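Textiles 157: Knits at Home
Unit 5 handout: Ribbing, drape and how a fold behaves
Instructor: Darnell Montoya

Before you start

Bring any ribbed thing you own. A sweater cuff, a beanie, a tank top, the leg of an old sock (clean, please!). We have the Willari swatch box in the room, but it's much more fun to work with something you've been wearing for years and have never really looked at. You'll also want a pencil, a ruler and your notebook from Unit 4, the one with the jersey samples pinned in.

Reading: pages 70 to 81 of the course pack. Skip the section on machine gauges for now, we'll get to it in March.

1. What makes a rib

A plain knit fabric has a smooth face and a bumpy back. On a rib, columns of knit stitches alternate with columns of purl stitches, so the two kinds of column sit side by side. The knit columns push forward and the purl columns sink back, and there are your ridges. I love this. It's the same yarn and the same two stitches every beginner learns in the first hour, and you get a fabric that stretches sideways like elastic and then pulls itself in again.

Rib names just count the columns. 1x1 is one knit, one purl. 2x2 is two and two. Wider ribs such as 4x2 look bolder and usually grip a little less. Write the name of your own sample at the top of your page. If you can't tell, stretch it gently over two fingers and count the columns that come forward, then the ones that open up in the valleys.

2. Why we fold it

Lying flat, a rib shows you its spacing and not much else. Fold it and suddenly you can see its weight, its springiness and the way it takes light. Soft, thin ribs collapse into a fold and lie down. Firmer ones stand up by themselves, sometimes with a real point at the top, and the stripes on either side of the point run off in different directions. That change of direction is what I want you to draw.

Three words we'll use all term:

Crest — the highest line or point of a fold.
Panel — a face of cloth between two folds, or between a fold and an edge.
Return — where the cloth turns back on itself and the ribs go dark.

3. Reading the ridges

Ridges are a gift if you've always found drapery hard to draw. On plain cloth you have to guess the slope from the shading alone. On a rib, every ridge is a line drawn on the surface for you! Follow one with your eye from the crest down. If it stays straight, the panel is flat there. If it bends, the cloth is bending. Where two panels meet, look at the angle between the two sets of stripes before you look at anything else.

The deep teal-blue piece is a lovely one to practice on. Start with the larger panel on the left and get the slant of the ribs right, then do the flap on the right, where they lean the opposite way and the two faces make an upside-down V. Leave the creases until last and let them go nearly black. Don't miss the small, regular waves along the lower edge of the flap, either.
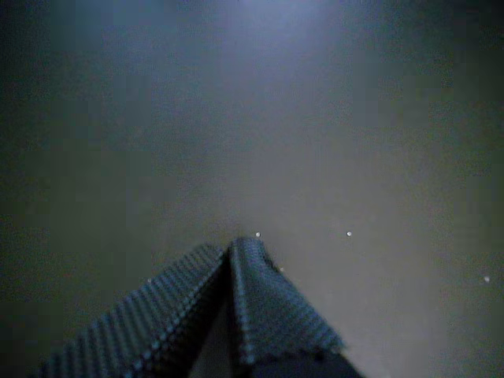

4. Edges

We spent very little time on edges in Unit 4 and several of you complained, quite rightly. So here are the ones to know for now. A cast-on edge is where the knitting began. A bound-off edge is where it finished, and if it was done too tightly the rib can't stretch (try pulling a too-tight sock over your heel). A cut edge has to be dealt with somehow: overlocked, bound, turned under. Wavy edges come from different causes. Some are stitched that way for decoration, some are cut with shaped blades, and some are ordinary edges that got stretched while they were being sewn.

When you meet a wavy edge, measure from the top of one bump to the top of the next in three places. Even spacing suggests somebody planned it. Uneven spacing usually means stretching.

5. In-class exercise

Work in pairs. Make one fold that stands and one that lies down, using the same sample. Draw each in five minutes, ridges first, outline second. Swap drawings and see if your partner can tell which panel was closer to the window.

Homework: one page, same sample, new fold, by lamplight. Label the crest, the panels and every return you can find. Swatches go back in the Willari box, smallest on top.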